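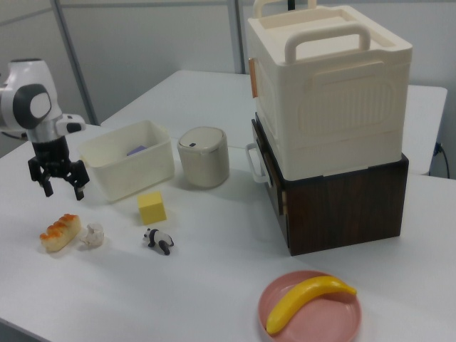
*Last changed: a Thursday in February, after lunch*

So I've been putting off the toy table for weeks, and this is the post where I finally deal with it. If you were hoping for the Stotosen shelf update, sorry, the brackets came in the wrong size and I'm waiting on Rahman (the hardware place, the one by the bus stop) to swap them.

The toy table is what we call the pair of white tables pushed together in the back. Everything small ends up there. Blocks, play food, animals, that kind of thing. My rule used to be "put it in a bin and don't look," and you can guess how well that went when my nephew came over and wanted one particular animal and I had to tip everything out on the floor.

The new idea came from Bożena Pawłowska, who used to run a playroom in Venodstead and has seen more plastic food than anybody should. She told me to stop sorting by color and start with one open bin, low enough for a kid to see into. Lids are for grown-ups, she says. I went with the cream-white one because I already owned it, and I love it! It's shallow, it has rounded corners, and little hands can get in and out without knocking the whole thing over.

Blocks go in the bin. That's the entire rule for now. The purple one is in, and the yellow cube is next to go (it's such a cheerful yellow, I kind of want to leave it out on the table forever).

The bread is where I got stuck. Is bread a kitchen toy or a picnic toy? Hubert Brzozowska and I had a surprisingly long talk over this on the phone, and he thinks all the food should live with the animals, because in his house the animals are always having dinner. I can't argue with that. The loaf has this shiny orange crust with bumps all along the top and it's easily the best piece of play food I've got. 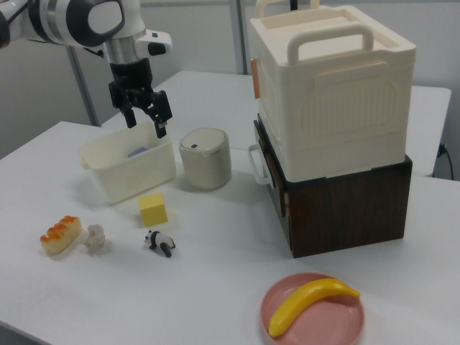 *Bread, panda, the little white animal and the yellow cube, with the bin behind.*

The panda is lying down on the job, as you can see. I'm fond of that panda. The small white one next to the bread I've always called the sheep, though my nephew says lamb and gets quite firm about it.

I also want to say something nice about the beige can with the lid. I bought it at Lamon for 349 and carried it home on the bus, and then felt silly because what was it for? Well, now it's for the tiny bits: stickers, broken crayons, the odd button. It's a good size for a table and it doesn't take up room I need for playing.

The big stuff is stacked off to the right, with the cream crate on top of the dark brown wood-grain box. I like how that brown looks against all the white. The crate is going to be for dress-up clothes if I ever get through the bag in the hall, and the box underneath will probably get the puzzles. The five good ones, anyway. The rest are missing pieces and I need to be brave about them.

Next up is the bag in the hall, and then the shelf, if Rahman ever calls me back.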